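Notebook, student gripper project
22 Oct 2025
Written by Cheng-en Cheung

Goal for this session: finish the grip calibration and make a first set of demonstrations with the leaf task, so the Gredilix group can start training before the midterm review. The first goal is done. The second is half done, I explain below.

Before I started I read again my notes from August, when we still used the old finger version. Many things I wrote there are no longer correct, so please do not follow the August page for the marker setup. I put a line through it. The part about naming the folders is still good.

Setup

The tables stay in the position from last time. I did not move them, and please do not move them also, even if it is tempting to make more space to walk. The table markers are registered in the Rumitz map and if one table turns a little, the whole map is wrong and we lose the morning. This happened to me in August and I do not want to repeat it.

Order of starting, so that I do not need to think every time:

Start the recorder on the laptop first and wait until it shows the session name.
Then start the head camera.
Then the handheld, and check the clock on its screen against the laptop clock.
Then close and open the fingers fully, two times, slowly.
Then show the markers to the head camera, first left cube, then right cube.

The slow closing and opening is important. The Gratelside script takes the minimum and the maximum of the finger opening from this part of the recording. In my first recordings I did it too fast and the script found only one of the two peaks. It does not give an error, it simply writes a wrong scale, and one notices it only later when the plot looks flat. I added a check that stops the script if there is only one peak. It is in the branch "scale-check", not merged yet. Illés, if you read this, please review.

For the markers, hold the gripper in front of the chest with both hands, far enough that the head camera has both cubes together with some part of the table behind them. If the elbows are close to the body the cubes come too near to the camera and the pose jumps. The wrists should be relaxed. I noticed that when I am nervous I turn the right hand to the inside, and then the right cube shows only one good face.
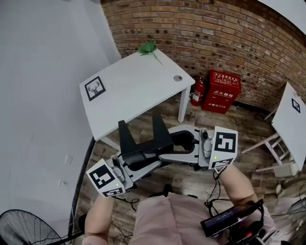 The exposure was my next problem. With automatic exposure the white faces of the cubes become too bright when a large dark object enters the view, and the detection loses the corners. I fixed the shutter to 1/500 and increased the gain until the black squares were still clean. The picture is a bit noisy now but the detection is much more stable. Cheaper than to print new markers on gray paper, which was my other idea.

Detection before the change: many short gaps, the longest was 17 frames. After the change: the longest gap is 2 frames, and the filter can fill this without any trouble. I repeated the test with the same movement to be sure it is not luck. Same result.

Cables

I lose much time with cables. The cable of the right side wants to pull the hand down, and after some minutes I correct this force without noticing. In the trajectory one can see a slow drift in height which has nothing to do with the task. For the moment I leave a longer loop near the wrist. A better solution would be a clip on the sleeve or on a belt. If somebody from the mechanical team has a free hour on the printer, I can draw the clip.

Also, please keep the cables on the side of the wall when you walk between the tables. I stepped over them carefully at the beginning and less carefully at the end.

The leaf task

The task for the class is: take the plastic leaves by the stem, lift them, put them down in the other orientation. It sounds like a task for children, but the stem is thin and the fingers are wide. If you come from above, one finger pushes the stem away before the other one arrives. Coming from the side is better. The lower finger slides along the table top and the stem rolls onto it.

The difficulty is that I look at the leaves with my own eyes, but the policy will only have the gripper camera. So I can do a very nice demonstration that contains no useful information, for example when the finger covers the stem during the whole approach. I played back the first takes and in three of them the stem disappears behind the finger before the contact. For a human watching it is impossible to say where it is. I deleted these takes from the training list but I kept the raw files.

New rule for all of us: before closing, stop for a short moment at a place where the stem is still visible to the gripper camera. Then close. It makes the motion less natural, but Illés and I agree that it is the better choice for the first model. 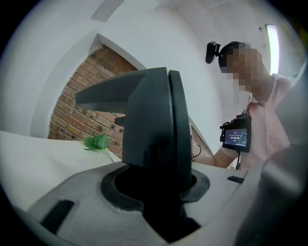 The next thing was the time sync. The handheld and the laptop do not have the same clock, and the offset is not constant between sessions. I measured it with the finger closing, which is easy to find in both streams. The offset was around 700 ms at the beginning of the session. At the end I measured again and it had moved only very little, so inside one session I think a single correction is enough. Between sessions we must measure every time. Please write the number in the session sheet, in the column "offset", and not in the comments. The script does not read the comments.

I do not understand yet why the offset is so large. Rumitz asks for the time at the start and maybe it gets the answer late. I tried to start the handheld before the head camera and the offset changed, so the order has some influence. This is one more reason to keep the order from the list above.

Mistakes I made, so that you do not make them

I forgot to press save after changing the session name, and the first recordings went to the folder of the previous group. I moved them back and checked the dates. Nothing of the other group was overwritten.

I bent down to see the stem better, and the head camera looked almost only at the floor. The take is useless for the marker pose. Stay upright and move the eyes, or lower the head only a little.

I tightened the knobs of the joints after the calibration. Never do this. I had to do the calibration again.

Open points

Merge "scale-check" after review.
Draw the cable clip.
Repeat the leaf task with the leaves nearer to the middle of the table. Near the back edge my arm is too stretched and the hand shakes.
Ask the teaching assistant if the review wants the raw video or only the plots.
Find a second person for the demonstrations. Until now all of them are made by me, and the model will learn my habits together with the task.

The data are copied to the group drive. The folder with "bad" in the name is bad on purpose, please leave it there, I want to use it to test the check in the script.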